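About the Multdale Robotics Club

We build robots, we break robots, and on a good Wednesday we get one to pick up a sponge without flinging it across the room. Multdale Robotics Club meets after lessons during term time and it's open to every year group, including people who have never held a screwdriver. Nobody has to pass a test to get in. Come along, find a table that looks interesting and ask what's going on.

How we started

The club began with 6 members and a box of motors left over from a physics project. Olanrewaju Chukwu, who teaches computing, let us have his room until the cleaners came round at half past five. We now have 22 members, a proper cupboard with a lock, and more cable than we'll ever untangle (we keep trying!). Ngozi Etim joined as our second leader last year and brought the electronics side with her, so these days we make a lot of our own boards as well as the code that runs on them.

What we're working on

There are three teams this year, and you can swap between them whenever you like.

Nilledo is our competition robot. It drives, it lifts, and it has been rebuilt so many times that only the battery tray is original. The regional round is in June and the team is already arguing about wheels.

Mazurek is the beginners' line-follower. Everyone makes one in their first term and takes it home afterwards, and yes, you're allowed to paint it.

Ferex is the newest and probably the one visitors ask most about. The team wants a robot hand to learn everyday jobs from a human one, so a member puts on a sensor glove and does the job first while the computer records how the fingers move. The cube on the back of the glove is covered in printed markers, and a camera uses those to work out where the hand is and which way it's turned. Our target is 80 good recordings of each task before we train anything. It's slow, fiddly work and people love it – there's a queue for the glove most weeks.
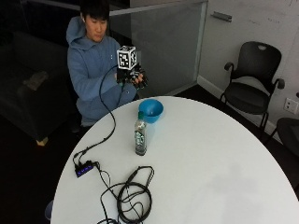
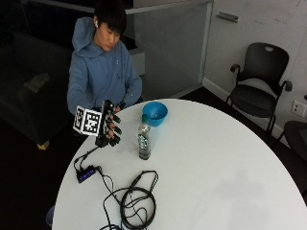

The Ferex glove at the round table, wired up to its little black box with the blue lights.

Joining us

Turn up at four o'clock on any Wednesday in term. Bring a laptop if you have one and borrow one of ours if you don't. Tie back long hair near the soldering bench, please, and leave your drinks away from the boards.

Parents and carers are welcome to drop in for the last half hour, when the teams show each other what they've done. If you've got old printers, toys or radios at home that no longer work, we'd be very happy to take them apart for you. Leave them at reception marked "Robotics" and Ms Etim will collect them.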